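Trekier
Inicio Quiénes somos El kit Pevon Servicio Contacto

Quiénes somos

Trekier. Taller pequeño, nave pequeña, puerta azul al fondo del patio. Montamos puestos de manipulación con brazo robótico para gente que tiene que coger cosas de un sitio y dejarlas en otro. Piezas, frascos, bolsitas, muestras. Eso es todo lo que hacemos y llevamos tiempo haciéndolo.

Empezamos dos. Decha Sitthichai en la parte mecánica, Achilleas Psarras en el software. Ahora somos alguno más, pero si llamas por la mañana lo más probable es que lo coja uno de los dos. Si llamas a la hora de comer no lo coge nadie, perdón por adelantado.

No vendemos líneas enteras. Nos lo piden cada poco y decimos que no. Para eso hay empresas grandes con gente que lleva casco. Lo nuestro es una mesa, un brazo, una bandeja y un programa que se pueda tocar sin llamarnos.

De dónde salimos

Los dos veníamos de Vaněk, integrador de los de toda la vida. Buena escuela. Allí aprendimos a cablear como Dios manda y tambien a odiar los manuales de 400 páginas. Un cliente de laboratorio nos pidió algo pequeño, una sola mesa, y en Vaněk no salían los números. Nos lo quedamos por las tardes. Funcionó regular. El segundo mejor.

El tercero ya fue con nombre propio y factura de Trekier. Enero, un frío horrible en la nave, sin calefacción todavía. Decha montaba con guantes sin dedos.

De aquel primer puesto no queda nada en el catálogo salvo la idea de la mesa lisa y el reparto de tareas: uno atornilla, el otro programa, y los dos barren.

Qué ofrecemos: el kit Pevon

Pevon es el puesto completo. Lo que entra en el pedido:

Estructura de mesa con tablero blanco liso, patas regulables.
Brazo con muñeca y placa de montaje.
Pinza de dos dedos. Hay más cabezales, ver abajo.
Bandejas de entrada y salida.
Cortina para el fondo y sus rieles.
Software de puesta en marcha, licencia sin caducidad.
Un día de instalación y otro de formación en vuestra casa.

Lo que no entra: el ordenador (cualquiera decente vale, os pasamos requisitos), la toma de corriente y las obras. Si hay que mover un tabique lo movéis vosotros.

Peso máximo por pieza, según cabezal. Preguntad antes de pedir, por favor, que luego vienen los disgustos.

El plazo normal es de 19 días laborables desde que se firma. En agosto no contéis con ello.

La mesa y el fondo

Mucha gente mira primero el brazo. Nosotros miramos primero la mesa. Tablero claro, cortina clara detrás, luz difusa, nada que brille. La visión agradece un fondo aburrido y el software se equivoca menos. Las bandejas las servimos en color vivo por lo mismo, se separan del blanco sin tener que pelearse con los umbrales.

Las marcas de posición van en negro, pequeñas, sobre el tablero y al lado de la bandeja. Si alguien mueve la bandeja para limpiar, la devuelve a su esquina y listo. Sin recalibrar, o casi.

Lo de la cortina tiene su historia. Probamos paneles rígidos y hacían ruido, reflejaban y costaba pasarlos por las puertas. La tela se dobla, se lava, cabe en una caja. Hace pliegues, sí. Achilleas estuvo una semana entera quejándose de los pliegues y al final metió la variación de sombra en el entrenamiento y dejó de quejarse. De eso en concreto.

Un turquesa vivo sobre blanco se ve así:

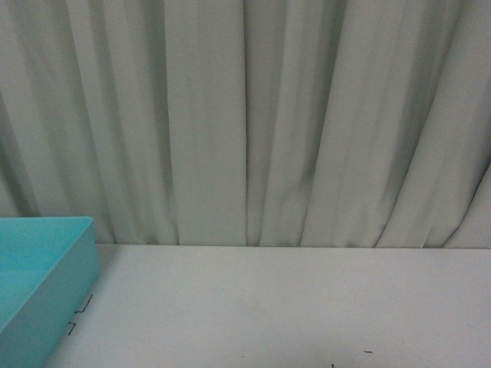
Colores y medidas de bandeja

Turquesa de serie. Otros colores bajo pedido, mínimo 100 unidades, que nos las hacen fuera y no arrancan la máquina por menos. Gris y blanco no los hacemos, por razones obvias.

Rectangulares, abiertas por arriba, apilables. Con tapa no tenemos. Con separadores sí, se encajan a presión.

Se pueden lavar en lavavajillas industrial. El doméstico también vale pero las de abajo del todo se comban un poco, lo sabemos por experiencia propia.

Cómo trabajamos

Primero una llamada. Nos contáis qué cogéis, dónde lo dejáis y cuántas veces. Luego nos mandáis piezas de verdad, una caja, con las feas incluidas. Las feas sobre todo. Si nos mandáis solo las bonitas el puesto saldrá perfecto en nuestra nave y mal en la vuestra.

Hacemos prueba previa sin coste. Si vemos que no sale, lo decimos y os devolvemos las piezas. Ha pasado más de una vez. Bolsas transparentes con líquido, por ejemplo: todavía no. Estamos en ello, no prometemos fecha.

Si sale, presupuesto cerrado. Un folio. Lo que pone es lo que se paga.

Después montamos el puesto entero aquí, lo dejamos correr, lo desmontamos y lo llevamos. Decha va siempre a la instalación. Siempre es siempre, se ha recorrido media península con la furgoneta.

La formación la damos a quien vaya a usarlo, no solo a quien lo compra. Eso lo pedimos por escrito ya, despues de un par de sustos. Tienen que estar las personas del turno.

Garantía y servicio

Dos años en mecánica y electrónica. Las yemas de la pinza son consumible, no entran.

Asistencia remota incluida el primer año. Luego hay cuota, la miramos caso a caso. Respuesta en 90 minutos en horario de taller. Fuera de horario hay un correo que leemos cuando podemos, normalmente antes del café.

Revisión anual opcional. Apretar, limpiar, mirar cables. Nos llevamos una mañana.

Cuando escribimos esta página el contador interno va por 3.517 horas de marcha en el puesto más antiguo, el de un laboratorio de suelos. Mismos motores. Le hemos cambiado las yemas varias veces y el cable principal una.

Muñeca, cabezales y cable

Todo en negro por fuera: carcasa, placa, soportes. Va por gusto de Decha y por la visión, contra el fondo blanco el brazo se recorta muy bien y el software sabe dónde está. El piloto verde de la carcasa lo dejamos a la vista.

El cable sale por debajo de la placa, hace su curva y baja. Preferimos que cuelgue con holgura a llevarlo tenso por dentro, se cambia en diez minutos y sin desmontar la muñeca. En puestos con mucho giro ponemos guía, se pide aparte. Quien lo quiera recogido del todo que nos lo diga en la llamada, hay manera, cuesta más y a nosotros nos gusta menos.

La placa es la misma para todos los cabezales. Llave pequeña, sin adaptadores raros. Os dejamos una llave en la caja y otra pegada con cinta debajo de la mesa, la primera siempre se pierde. 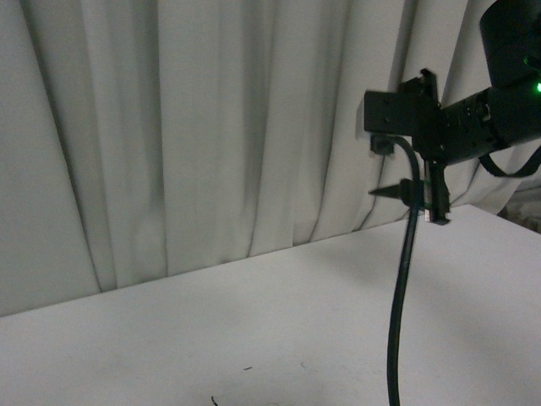
Con quién trabajamos

Boment nos mecaniza las placas y los soportes. Están a dos calles, vamos andando con la pieza mala en la mano y volvemos con la buena. Con Vaněk seguimos a buenas, nos pasan lo pequeño y les pasamos lo grande.

Clientes: laboratorios, un par de talleres de relojería, formación profesional, una cooperativa de semillas. No ponemos logotipos porque hay que pedir permiso a cada uno y no nos da la vida.

Centros de formación

Precio aparte para institutos y escuelas. Mismo kit, sin recortes, con prácticas preparadas por Achilleas (coger y dejar, ordenar por color, calibrar desde cero). El material se puede copiar y modificar. Si encontráis fallos mandadlos, que los hay.

También hacemos visitas a la nave, grupos pequeños. Zapato cerrado. Pelo recogido. Avisad con tiempo.

Trabajar en Trekier

Ahora mismo buscamos a alguien de montaje electrónico, jornada completa. Que suelde bien y etiquete los cables. Lo segundo nos importa casi mas que lo primero. Currículum corto, por correo, a la atención de Decha.

Prácticas: sí, pagadas, una persona a la vez.

Dónde estamos

Polígono, segunda entrada, patio interior, puerta azul. El GPS os manda a la primera entrada, no hagáis caso. Abrimos a las 8:00, cerramos a las 17:00. Para recogidas de material, tocad el timbre dos veces, que con el compresor no se oye.

Contacto por el formulario o por teléfono. Para la prueba previa, la caja de piezas a nombre de Achilleas Psarras y dentro un papel con vuestro teléfono.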